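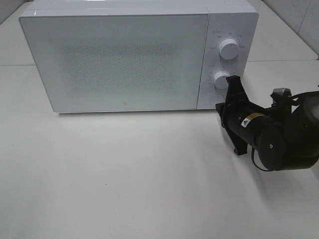 December 13, 2022
By the bench notes crew, Villanueva workshop
Filed under: Shop Notebook / Wax & Finishes

Second go at the beeswax polish, and I like this one a lot better! Batch one (the Lorico beeswax with straight mineral oil) set up so hard I had to dig it out of the tin with a putty knife. Fine for drawer runners, hopeless for a tabletop.

So today I went softer. 30 g of wax to 108 g of oil, melted in a jar in the double boiler, stirred with a chopstick until it went clear. It took 42 minutes to go cloudy on the sill, and by lunch it had a skin I could press a thumb into. Smells great, like a church and a honey jar at the same time.

Tried it on three offcuts: cherry, ash, and that ugly piece of pine from the Fuder crates. Cherry drank it right up and went a lovely deep brown. Ash hardly changed. Pine got blotchy near the knots, which I half expected, but I'd still use it on the inside of a box. Buffed each one with an old T-shirt, 2 coats, left overnight between... well, the second coat goes on tomorrow, so call that a plan.

Still to sort out:
- the Plorkar tins have lids that stick once there's wax in the threads, try wiping the rim while it's warm
- grate the wax next time, the big lump took forever
- water ring test on the ash once it's cured (put a cold glass on it and leave it, don't peek)
- order more wax before February, we're down to one block

Whoever borrowed the small scale, I need it back for batch three, please.

Questions about the notebook? Leave a note at the front desk. © 2022 Villanueva workshop. Back to top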